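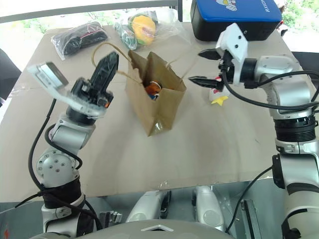 Packing had been the job everyone tried to swap out of by mid-afternoon, according to Fadime Yaman, and handing part of it to a machine made the rest of the shift more interesting, though it took her a month to trust it.

Her remark comes from the early days of the Stekusach packing line, a two-armed robotic workstation used at the Prevdale gift warehouse to sort and bag small soft goods such as plush toys. The line is one of the better documented cases of automation in a small workplace, and a lively one, because so many of the changes were worked out by the people on the floor.

Background

Prevdale fills mail orders for toy and souvenir shops. Before the robots came, 22 packers stood at long tables and filled paper carrier bags by hand. Soft toys are wonderfully awkward things to automate: they squash, roll and snag, and no two sit on a table the same way. Paper bags add their own trouble, as they crease and fall over and the handles get in the way. The first Stekusach station was set up in October under Helmi Kettunen, with 73 kinds of toy on its starting list.
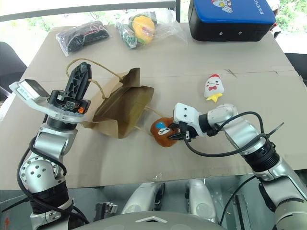

Two-armed station with plush toys and a paper bag on the work surface.

Changes to the work

No packing jobs were cut, but nearly all of them changed. A packer now looks after a station, lays out the goods, steps in when a bag tips over and keeps a log of what went wrong. The logs turned out to be full of good ideas. Ferhat Ekinci used his to redraw the layout of the tables, and the new layout was copied at the sister site in Plidevik.

Training takes 30 hours and is paid. It covers safe stopping, simple fault finding and teaching the arms a new item, the part most trainees enjoy best. Sore wrists and shoulders, once a regular complaint, are mentioned far less often. On the other side, several packers missed the chatter of the old long tables, and shared breaks were brought back at their request.
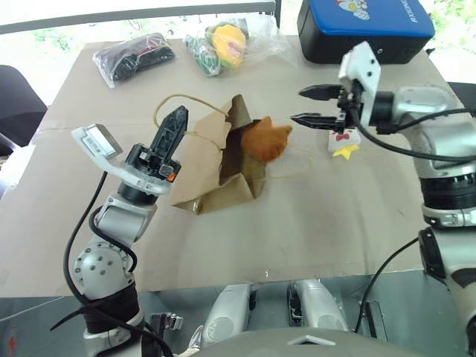 Teaching a new item is where experienced packers shine. They know from years of handling which toys can be squeezed and which have to be held by the base. A paper bag lying on its side, with a plush toy at its mouth and one gripper open and pointing toward it, is just the kind of setup they discuss at length: whether to stand the bag up first, which arm should steady it, how far the fingers should close. Şengül Bayram wrote many of the handling notes still in use, and the list has since grown to 183 items.

Related sites

A smaller version of the line runs at Kılıçarslan, where it handles returns as well as outgoing orders.

See also: Collaborative robot; Order picking; Bin packing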